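Cuaderno de taller, colección Tresto
20 de junio de 2025

Segundas pruebas de la novela de Kandstead, recibidas de la imprenta a primera hora, con esa puntualidad que solo tienen cuando una no ha terminado de corregir las primeras. Anoto antes de que se me olvide.

Caja. Se queda en Ziso, cuerpo 10,5 sobre 14. Probé el 10 para ahorrar un pliego y el resultado parecía el prospecto de un jarabe. La cursiva de Ziso sigue teniendo la zeta demasiado contenta de sí misma, pero en todo el libro hay dos palabras que la usen, así que me aguanto.

Viudas y huérfanas. Quedan en el capítulo 4 y en el 11. La del 11 se arregla quitando un «sin embargo» que no le hacía falta a la frase ni a la literatura. La del 4 es un diálogo y ahí no toco. Bajar interletrado a -3 en el párrafo anterior y mirar otra vez.

Guiones. El programa ha vuelto a partir «espectáculo» por donde no debe y algo peor con «disputado», que no pienso copiar aquí. Excepciones añadidas al diccionario de la colección. Quien abra el archivo en otro ordenador, que cargue el diccionario primero. Ya lo escribí en septiembre, con mayúsculas, y mirad de qué sirvió.

Tirada. Presupuesto pedido para 600 y para 900. La diferencia es tan pequeña que dan ganas de pedir 900, y así es exactamente como se llena un almacén. Del poemario anterior nos quedan casi 300 y son muy buena compañía, pero no pagan alquiler. Voto por 600 y reimprimir si hay milagro.

Papel. El Grasso ahuesado de 90 g llegó con un tono más amarillo que la muestra. Puesto al lado del libro anterior se nota; solo, no. Mi propuesta es no ponerlo al lado del libro anterior. Pendiente: preguntar si queda del lote viejo.

Cubierta. Tercera versión. El título ya se lee a dos metros, el nombre del autor a uno y medio, el nuestro hay que buscarlo con cariño. El verde sale apagado en la prueba digital; pedir prueba de contrato antes de ponernos dramáticos. El lomo da 17 mm con el papel nuevo, rehacer la plantilla.

Texto de contra. Quitado «imprescindible». Quitado «una voz única». Quedan cuatro líneas que cuentan de qué va la novela, cosa bastante atrevida para una contracubierta. 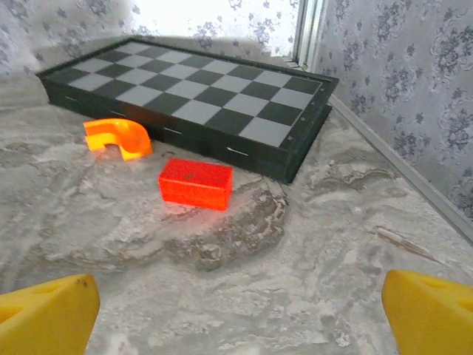
Tablero plegable, cerrado, y pieza curva naranja.

Nota al margen del capítulo 7: el autor fecha la carta del bisabuelo en 1786 y, veinte páginas después, el mismo bisabuelo viaja en tren. O la carta es de otro o el señor era muy paciente. Consulta enviada, con toda la diplomacia de que soy capaz a esas horas.

Reseñas. Una para el libro anterior, breve y amable, que alaba la traducción. Lo escribieron en español. Guardada igual en la carpeta de prensa.

Queda por hacer:
- página de créditos, falta depósito legal
- comprobar folios en las páginas de cortesía (salieron numeradas, un detalle)
- índice: el capítulo 9 cambió de título y no avisó
- mandar el PDF a Kandstead con las marcas de corte puestas esta vez

Si la imprenta llama por el lomo, 17 mm. No 15. El 15 era con el papel de antes.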